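What Do Your Kidneys Do All Day?
By Parveen Dewan

Put your hands on your hips, and then slide your thumbs up your back until they rest just under your ribs. Somewhere near your thumbs, tucked deep inside, are your two kidneys. They are shaped like beans (there is even a bean named after them!) and in a grown-up each one is close to the size of a fist.

Kidneys are cleaners. Every time you run, think, digest your lunch or grow a tiny bit taller, your body makes some leftovers it doesn't need. Those leftovers float away in your blood, and your blood carries them to your kidneys, which catch the waste and let the good things go back around again. The waste gets mixed with extra water, and that makes pee. So yes, pee is a sign that somebody inside you has been hard at work, and you may tell your brother I said so.

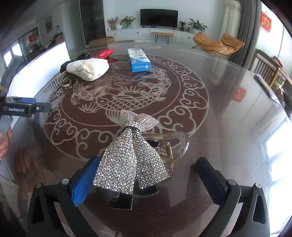 Now, sometimes kidneys get sick. A person might be born with kidneys that didn't grow the usual way, or an illness might hurt them later on. You can't catch kidney disease by sitting next to someone or sharing their crayons, and it isn't a punishment for anything they did.

When kidneys get too tired to do their job, a machine can help with the cleaning. This is called dialysis (say it like this: die-AL-uh-sis). One kind moves the blood through a filter outside the body and then gives it right back. It takes a few hours, so children bring books and games, and quite a lot of them have a good long nap.

Another kind uses a special liquid that goes into the belly through a soft tube, soaks up the waste for a while, and is drained out again. Many families learn to do this one at home, and some children have it done overnight while they sleep.

Dialysis is a big help, but it can't do every single thing a kidney does, and so some people have a transplant, which means doctors give them a healthy kidney from another person. Most people can stay well with just one, so a mom or an uncle or a kind friend can sometimes share!

If you have a classmate who goes to the hospital a lot, save them a seat at lunch and tell them what they missed. And if you have questions about your own kidneys, write them down and take them to your next checkup. Doctors and nurses like questions, even the ones about pee.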